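Product Review: Grosulell Oak-Finish Side Table

The Grosulell side table was assessed over a period of 6 months for use in reception areas, reading rooms and small offices. It was bought at the regular price from Clurkitel, and the maker had no part in the review.

The table arrives flat in one carton. Assembly took 68 minutes with the tool supplied. The printed guide is clear except at step 7, where the left and right rails are easily confused. Buyers are advised to mark the rails before starting.

The light finish suits most rooms and does not compete with small decorative items.

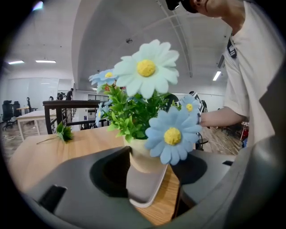
Artificial daisies in a cream-colored pot.

Daily cleaning with a damp cloth left no marks on the top during the review period. A cup of hot tea set down without a coaster did leave a faint ring, and this did not come out with the cleaner the maker recommends. The edges have held up well. One corner was struck by a cart in January and shows only a shallow dent.

The top is large enough for a lamp, a tray and a few papers. There is no opening for cords, so they must run over the edge.

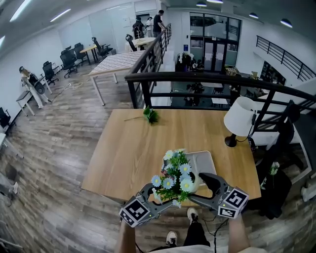

Stability and Service

The table stands firmly on hard floors. On carpet it rocks slightly until the feet are adjusted, and the adjusting screws are stiff.

A replacement foot was requested from Clurkitel and arrived without charge, although the first message went unanswered.

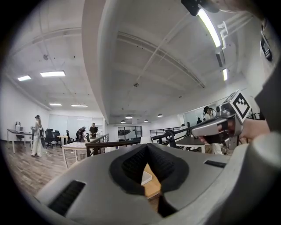
The warranty covers the frame but excludes the finish, a limit that should be stated more plainly on the carton. Subject to that concern, the table is recommended for light office use. It is not recommended for dining areas.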